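식기 정리하는 로봇 팔, 공개 시연일에 다녀왔어요

수요일 오후 2시에 맞춰 갔는데 벌써 복도에 사람이 꽤 있더라고요. 트랄로(Trallo) 연구동은 건물 뒤쪽으로 돌아 들어가야 해서, 저는 정문에서 한 번 헤매고 경비실에서 한 번 더 물어봤습니다. 혹시 다음 공개일에 가실 분은 주차장 쪽 입구로 바로 가세요! 시연실은 201호입니다.

저를 맞아 준 사람은 노에미 킨타니야(Noemi Quintanilla) 씨였어요. 트랄로에서 주방 작업 쪽을 맡고 있는 엔지니어인데, 한국에 온 지 꽤 되어서 인터뷰는 거의 다 한국어로 했습니다. 중간중간 영어가 섞인 부분은 제가 옮겼어요.

앉자마자 제일 궁금했던 것부터 물었습니다. 왜 하필 접시예요?

"다들 그것부터 물어보세요." 노에미 씨가 웃으면서 말했어요. "상자 옮기는 건 보여 드려도 고개만 끄덕이고 지나가세요. 그런데 접시를 들면 갑자기 다들 숨을 참아요. 집에서 매일 하는 일이니까, 어디가 어려운지 몸으로 아시는 거죠."

듣고 보니 맞는 말이더라고요. 저도 설거지하다가 건조대 칸에 접시를 비스듬히 넣어서 옆 접시랑 부딪친 게 한두 번이 아니거든요. 저는 그냥 다시 빼서 넣으면 되는데, 로봇한테는 그 '다시 빼서'가 꽤 큰일이래요.

"사람은 접시가 살에 닿으면 손목을 살짝 돌려요. 생각하고 돌리는 게 아니에요. 닿는 느낌이 오면 이미 돌아가 있어요. 저희는 그걸 전부 가르쳐야 해요. 얼마나 세게 잡을지, 어느 높이에서 천천히 갈지, 닿았을 때 밀지 멈출지요."

이 프로젝트 이름이 미쿰(Mikum)입니다. 무슨 뜻이냐고 물었더니 별 뜻이 없대요. 회의 때 누가 적어 둔 걸 그대로 쓰다가 굳어 버렸다고요. 같이 일하는 소프트웨어 담당 본 리지웨이(Vaughn Ridgeway) 씨가 옆에서 한마디 거들었어요. "바꾸자는 말은 매달 나와요. 그런데 폴더 이름을 다 바꿔야 해서 아무도 안 해요." 이런 얘기가 저는 제일 재밌어요.

지금까지 연습한 횟수를 물어보니 접시 넣기만 3,000번쯤 된다고 했습니다. 처음 몇 주는 사람이 옆에서 조종해 가며 동작을 보여 주는 일이 대부분이었고, 요즘은 로봇이 혼자 해 보고 사람이 결과를 보는 시간이 더 길대요. 힘든 게 뭐냐고 했더니 의외의 답이 나왔어요.

"접시를 원래 자리로 갖다 놓는 거요. 로봇이 꽂으면 누군가는 빼야 하잖아요. 하루 종일 접시 빼는 사람이 됩니다. 집에 가면 건조대를 쳐다보기도 싫어요."

본 씨는 그 말에 엄청나게 고개를 끄덕이더라고요. 두 분 다 집에서는 식기세척기를 쓰신다고 합니다.

건조대 얘기도 한참 했어요. 저는 로봇 전용으로 특별히 만든 물건을 쓸 줄 알았는데, 노에미 씨는 처음부터 가정에서 쓰는 모양으로 하고 싶었다고 해요. 칸이 넓은 전용 틀을 만들면 성공률은 금방 올라가지만, 그러면 누구네 부엌에서 쓰겠느냐는 거죠.

"나무 살은 하나하나 조금씩 달라요. 간격도 다르고, 살짝 기운 것도 있어요. 처음엔 그게 너무 짜증 났는데 지금은 좋아해요. 그 차이를 넘겨야 다른 집 건조대도 할 수 있거든요."

놓는 방향도 일부러 매번 조금씩 바꾼다고 합니다. 테이블 모서리에 딱 맞춰 두면 로봇이 방향을 외워 버린대요. 저는 "그럼 시험 범위를 바꾸는 선생님이네요?" 했더니 그 표현이 마음에 드신 모양이에요. 나중에 다른 방문객한테 똑같이 설명하시는 걸 들었습니다. (저작권은 저한테 있어요!)

3시가 좀 넘어서 시연이 시작됐어요. 한 번에 16명씩 들어가는데, 저는 두 번째 조였습니다. 바닥에 테이프로 선이 그어져 있고 그 뒤에 서서 봅니다. 시작 전에 안전 담당 로잘리 루흐티(Rosalie Ruchti) 씨가 두 가지만 부탁했어요. 선을 넘지 말 것, 그리고 로봇한테 말 걸지 말 것. 두 번째는 농담인 줄 알았는데 진지하셨습니다. 누가 말을 걸면 옆 사람이 웃고, 웃으면 앞으로 기울고, 그러다 선을 넘는다고요.

생각보다 조용했어요. 저는 공장 영상에서 듣던 윙윙 소리를 기대했는데, 앞줄 분 패딩 바스락거리는 소리가 더 컸습니다. 그리고 느려요. 접시를 들고 옮길 때는 시원시원한데, 건조대 가까이 가면 갑자기 조심스러워져요. 꼭 잔에 물을 가득 담아 들고 가는 아이 같았달까요. 노에미 씨 말대로 저도 숨을 참고 있더라고요.

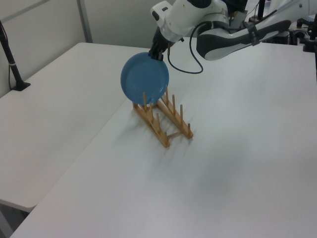
글·인터뷰 정리 | 레지널드 응우옌트란(Reginald Nguyen-Tran), 스톨틱스(Stoltix) 생활기술 담당

파란 접시의 윗테두리를 검은 그리퍼로 집어 거의 수직으로 세운 채 맨 뒤쪽 칸으로 가져가는 이 대목이 저는 제일 좋았어요. 딱 저기서부터 다들 조용해졌거든요. 왜 가운데가 아니라 테두리를 잡느냐고 물었더니, 노에미 씨는 손가락이 살 사이로 같이 들어가면 안 되기 때문이라고 했습니다.

"위를 잡으면 아래가 자유로워요. 대신 아래가 흔들리죠. 그래서 내려갈 때 속도가 중요해요. 여기서 욕심내면 안 돼요."

뒤에 늘어진 케이블은 안 걸리냐는 질문도 나왔어요. 저는 생각도 못 했는데 옆에 계신 분이 전기 일을 하신다더라고요. 본 씨 답은 이랬습니다. "팔이 손목을 돌릴 여유가 있어야 해서 조금 남겨 둡니다. 짧게 묶었다가 한 번 혼난 적이 있어요." 누구한테 혼났는지는 끝까지 안 알려 주셨어요.

그다음엔 솔직한 얘기도 들었습니다. 그릇이 바뀌면 아직 어렵대요. 깊은 국그릇은 잡는 자리부터 다시 찾아야 하고, 유리 접시는 카메라가 테두리를 놓칠 때가 있다고 합니다. 젓가락은요? 하고 물었더니 두 분이 동시에 한숨을 쉬셨어요. 젓가락은 하일루(Hailu)라는 별도 과제로 빠졌고, 에버렛 린드퀴스트(Everett Lindqvist) 씨가 맡고 있답니다. 그날은 자리에 안 계셔서 얘기를 못 나눴는데, 노에미 씨 말로는 "행복하지만 피곤한 상태"라고 해요.

마지막으로 우리 집에는 언제 오느냐고 물었습니다. 안 물어볼 수가 없잖아요.

"날짜는 말 못 해요. 그런데 저는 단체 급식실에 먼저 갔으면 좋겠어요. 거긴 같은 접시가 수백 장이고, 사람 손목이 제일 많이 상하는 곳이니까요. 집은 그다음이요. 집은 너무 어려워요. 집집마다 건조대 위에 뭐가 올라가 있을지 모르거든요. 행주, 고무장갑, 텀블러 뚜껑……"

저희 집 건조대가 떠올라서 할 말이 없었습니다.

다음 공개 시연은 3월에 한 번 더 있고, 신청은 트랄로 안내 데스크에서 받아요. 참가비는 3,000원인데 음료 한 잔이 포함입니다. 커피보다 유자차가 맛있었어요.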